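Progress Report: Review of the Triseck Kitchen Simulation Kit
Submitted to the Vatetti Fund for Assistive Technology
November 21, 2023

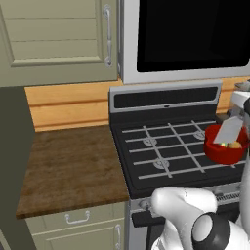 The Nundetton Centre for Independent Living is reviewing the Triseck kitchen simulation kit under a grant from the Vatetti Fund. The purpose of the review is to advise the Fund whether the kit is suitable for shared use by the small assistive robotics programs it supports, and on what terms a licence should be purchased. The kit consists of a set of rendered kitchens, a library of household objects, a model of a single white arm with a flat-fingered gripper, and the software needed to run and score tasks. The present reporting period was devoted mainly to tasks at the range, in which the arm carries a bowl of food over the cooktop, as it does with the red bowl in the kitchen with the sage-green cabinets. Work on tasks at the sink has been deferred to the next period for reasons set out below.

Background

The Fund approved this review in February, following requests from several grant recipients for help with the cost of testing. Programs of this size commonly have access to one arm, or to none, and must book time in a shared laboratory. A simulation kit would allow them to prepare and compare control programs before that time is used. The Centre was asked to examine the Triseck kit in particular, and to compare it where practical with the Clegg package already licensed by the Centre.

Shirley Bickerstaff is the project lead and is responsible for this report. Riet Vanhove is responsible for installation, task design and the keeping of the run records. Both positions were filled for the whole of the reporting period.

Work completed

Installation of the kit was completed on two workstations at the Centre. The first installation required assistance from the supplier, as the written instructions referred to an earlier release of the software. The supplier corrected the instructions within the week and the second installation was carried out by Centre staff without help. We recommend that any recipient receiving the kit be given the corrected instructions, together with the short supplement written by Ms. Vanhove, which covers the settings for older graphics cards.

A set of range tasks was then prepared. Each task begins with the arm at rest and a bowl containing small food items placed within reach. The arm must grasp the bowl, lift it, carry it to a position set by the operator and put it down upright with its contents still inside. The tasks differ in the starting position of the bowl, the position in which it is to be set down, and the number of items it contains. Microwave and cabinet door tasks are supplied with the kit but were not part of the agreed work for this period, and they have been opened only to confirm that they load.

In total, 589 scored runs were completed. Of these, 341 used the control program supplied with the kit and 248 used the Centre's own program, which was first written for the Clegg package and adapted by Ms. Vanhove. The adaptation took longer than planned. The two products describe the position of the gripper differently, and several early runs had to be set aside when it was found that the fingers were being turned the wrong way on approach. Those runs are not included in the totals given here.

Findings to date

Across both control programs, 301 runs met all of the conditions for success. The most common cause of failure was loss of contact with the bowl during the lift. The second was contact between the arm and some fixed part of the kitchen, most often the microwave above the range. The space between cooktop and microwave is limited, and a path that is safe over an open counter is frequently not safe there. We regard this as a strength of the kit. The clients served by the Fund's recipients live in ordinary homes, and a test kitchen with generous clearances would give a misleading account of how an arm would perform in them.

The behaviour of the food items is less satisfactory. Smaller items at times come to rest partly within the wall of the bowl, and on a number of occasions an item left the bowl at a speed that has no counterpart in a real kitchen. The supplier's scoring software counts such a run as a failure of the control program. In our view it should be recorded separately as a fault of the simulation. The matter has been raised with Triseck in writing and a change to the scoring has been promised in the next release. Until that release has been received and checked, the success figures in this report should be read as provisional.

The visual quality of the kitchens is adequate for the intended purpose. Cabinets, wood surfaces and steel appliances can be told apart readily in the rendered views. The black glass of the microwave door, however, shows no reflections, and recipients whose programs depend on camera images should be cautioned that real glass and polished steel will present difficulties they have not met in the kit. The lighting can be adjusted, though the range of adjustment is narrow.

It should also be noted that the kit does not represent heat, steam or liquids. A burner in the kit is an obstacle and a surface to set things on. No conclusion should be drawn from this review about the safety of any arm near a working range, and we ask that this limitation be stated plainly in any material the Fund circulates to its recipients.

Comparison with the Clegg package

A full comparison is due in the final report. The following observations are offered in the interim.

The Clegg package is simpler to install and its documentation is more complete. Its kitchens are plainer, with fewer fixed appliances, and contact between the arm and its surroundings was correspondingly rare in our earlier work with it. The Triseck kit gives a more demanding test of path planning, and its task files are easier to edit. Ms. Vanhove was able to change the starting positions for a whole group of tasks in a single sitting, where the same work in the Clegg package had previously occupied several days.

Support from both suppliers has been courteous. Triseck has generally replied by the next business day, although questions about scoring were passed among several staff members before an answer was received.

Accessibility of the software

The Fund asked the Centre to consider whether the kit can be operated by staff and program participants with disabilities. Three participants from the Centre's advisory group took part in a supervised session using the main control screen. All functions needed to start and stop a run can be reached by keyboard. The labels on the view controls are not read correctly by screen reading software, and the colours used to mark a passed or failed run are difficult to distinguish for some users. A text label beside each colour would resolve the second point. Both items have been forwarded to the supplier and neither had been corrected at the close of the period.

Schedule and budget

The project is behind its original schedule by one task group. The sink tasks were to have been run in this period and were postponed when the adaptation of the Centre's control program required additional staff time. No change to the final reporting date is requested. The sink tasks will be shortened by omitting those that involve stacked plates, which the advisory group ranked as the least useful to clients.

Spending remains within the approved amount. The equipment line is fully spent following the purchase of the second workstation. A small surplus in the travel line has resulted from holding supplier meetings by video call, and we request permission to move this surplus to staff time. The licence fee for the review period was paid in full at the outset, and no further payment to Triseck falls due unless the Fund decides to proceed with a shared licence.

Work planned for the next period

The range tasks will be repeated in full once the revised scoring has been released, using both control programs and the same starting positions, so that the two sets of results can be compared directly. The sink tasks will follow. Ms. Bickerstaff will meet with the supplier to discuss the terms of a shared licence, including the number of programs that may use it at one time and whether recipients may keep their own task files after a licence ends. The second of these questions is of particular concern to smaller programs, whose staff time is their main expense.

A sample of the range tasks will also be attempted on the physical arm at the Centre's partner laboratory, subject to the availability of bench time. Bowls of a similar size will be used, with the burners disconnected from any gas supply. The results will be reported separately from the simulated runs.

Decisions requested

The Centre asks the Fund to approve the transfer from travel to staff time described above, and to confirm that the shortened group of sink tasks is acceptable. A recommendation on the purchase of a shared licence will be made in the final report. Run records and task files for the period are held at the Centre and are available to the Fund on request to Ms. Vanhove.

Respectfully submitted,

Shirley Bickerstaff
Project Lead, Nundetton Centre for Independent Living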